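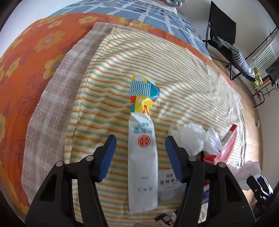

## Ticket 4000 - gripper does not hold the paper packet

**Opened by:** Fidelina Marulanda, Emgate
**Assigned to:** Jailson Moura
**Date:** 12 January 2022

During the open day we let the visitors try the hand-held gripper on the bed with the striped blanket. Small boxes were no problem. With the long white paper packet, the blue pads closed but the packet slipped out, in 20 tries of the day. The Vasiliu group saw it and asked me for the cause. I could not answer well.

Already checked:

- Finger screws are tight, both sides.
- Pads cleaned with alcohol - same result.
- Restart of the logger, no change.

**Jailson, first reply:** Please send the closing force from the log. Do you approach from the flat side or across the narrow side?

**Fidelina:** Log says 300 at closing. We went across the narrow side, and the blanket goes into the grip together with the paper.

**Jailson:** Then press the blanket down first, and close slower. I will bring other pads for the Lomier visit in May.

Status: open, waiting for pads.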